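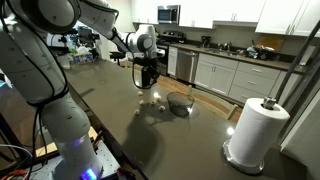
Wednesday evenings are the open ones at the Omosness workshop, and I had been meaning to go since September. The group has 46 members and rents the ground floor of a former dental supply store in Sukton, a few minutes' walk from the bus station. Parking is on the street and free after six. The door is on the side, next to the bike racks, and you have to ring.

I went on March 15, 2023 with a friend from work. The first part of the evening was at the shop itself. There are two lathes, a small mill, a laser cutter that was down for a new tube, and a long bench for electronics. People were working on their own things and mostly happy to talk. One man was rewinding a motor for a garage door. At the next bench a clock kit was being soldered for somebody's niece.

What I had come for was the arm project, which goes by the name Lunska. It started in the shop but now lives in a member's kitchen two streets over, so at seven a group of us walked there.

The arm is white and bigger than I expected from the project page. It stands at one end of the dark kitchen counter, on a perforated metal platform above a light wooden board, with a blue light at the foot of the base. The thin black cables are strapped to the outside of the arm. The gripper is black.

Imke Eichhorn runs the build and did most of the explaining. The arm was bought used, without a mount. The parts bill since then is $1577, and the mounting gave them the most trouble. The first version was bolted straight to a board and rocked whenever the arm reached out and stopped. She said they lost most of the winter to that.

The task they are working on is small things and a bowl. That evening it was pale yellow pieces, like popcorn kernels, on the bare counter to the left of a dark bowl. The arm comes in from above with the gripper pointing down, and each piece is supposed to end up in the bowl. Small, light pieces roll away if the fingers close even slightly off center. The dark counter also throws back the overhead lights, and Imke said they have spent a lot of time on that.

We stayed for 60 minutes. I saw several good picks and several misses, and one piece that went on the floor. The software is called Morin and was written by two of the members. They stop the arm and change a setting, then run it again – it is slow work to watch, but they answered every question while doing it.

A few notes for anyone going:

The open evening is free. There is a jar for coffee money.

The kitchen visit is limited to 6 guests at a time, so put your name on the sheet by the door when you come in.

Stay on the far side of the counter while the arm is powered. They ask everyone to do this and they mean it.

Bring cash if you want one of the printed build guides. I bought one and have read the chapter on mounts, which has good drawings. The wiring chapter is still short.

My friend has signed up for the lathe course. I plan to go back when the laser cutter is running again.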